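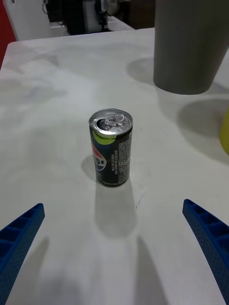 Fig. 1. A slim Pepsi can, upright on a white tabletop. Keep it handy for the first half of these notes.

Packaging and Everyday Objects, Handout 4: The Beverage Can

Okay, so last time we did cardboard and I ran over, which means the can gets squeezed into one session plus whatever you read at home. I'm sorry about that, because I love cans! I've been teaching this unit since the department was still in the old Masilela building and it's the one I'd keep if they made me throw out the rest.

Start with the lid

People look at the colors first. Try to look at the lid first. On the can in Fig. 1 it's silver aluminum with a raised rim, and the pull tab is lying flat over the opening area. That raised rim is where the lid and the body are joined, and the joint is called a double seam: the edge of the lid and the edge of the body get curled together and then pressed tight. Run a fingernail under the rim of any can you have at home and you'll feel where the curl ends.

The tab is a lever (well, it changes what kind of lever it is partway through, but we'll save that for the problem session). It's held on by a rivet that's formed out of the lid itself. When you lift the back end, the nose pushes down on a panel outlined by a shallow score line, and the panel folds inward and stays attached. Older tabs came right off in your hand and ended up all over beaches. Reshma Maluleke has a jar of them that she'll bring in for the practical, so please be nice to the jar.

The body

A two-piece can is a body and a lid. The bottom isn't a separate part, and this still surprises somebody every year. A disk of thin metal is punched into a shallow cup, the cup is pushed through a set of rings so the walls get taller and thinner, and the base is pressed into a dome. The dome curves up into the can so it can take pressure without bulging, the same idea as an arch. You can't see the dome on a can that's standing up, so go home and turn one over (empty, please).

Shape matters too. Ours is one of the short, slim ones. Narrow cans feel taller than they are, and they fit a smaller hand nicely. Your worksheet has two made-up formats for the surface area exercise, one at 200 ml and one at 284 ml. Work out the wall area for each, treating them as plain cylinders, and then tell me which one uses more metal per milliliter. Ignore the neck. Yes, I know there's a neck.

Printing on a curve

Now the colors! The body of our can is mostly black, with a bright lime-green curved patch just under the rim. Lower down there's the globe logo in red, white and blue, going around the side, and from this angle all you get of the name is "SI". I think that's a lovely small lesson. A can has no front. Whoever draws the artwork draws it flat, and then it gets wrapped around a cylinder and you never have the whole thing in view at once. So a designer has to ask what a shopper gets from a third of the design, or less, and that's where strong color on a dark ground earns its money.

The dense stuff in small white print goes in narrow columns on another part of the curve. Narrow columns suit a cylinder because a long line of text would disappear around the side before you'd finished reading it. There's also a thin line of tiny print just above the bottom edge. Bring a magnifier if you have one, we'll read some real ones in class.

Exercise 1. Cut a strip of paper to wrap once around a can of your own. The practice template from Grovis is 170 mm wide, so trim it or tape a bit on. Draw a logo on it, wrap it, and sketch what you see from four sides.

Exercise 2. Draw the lid from above at twice life size. Label rim, rivet, tab and score line.

Exercise 3. Read Gerrit Mkhize's chapter on the Losturholm bottling line, the part on seam checks. It's shelved at 643 in the reading room, and there's one copy, so share.

Hand in 1 and 2 together, stapled. Exercise 3 is for discussion, no writing needed. Next up is glass, and I'll want you to bring a jar with its lid on.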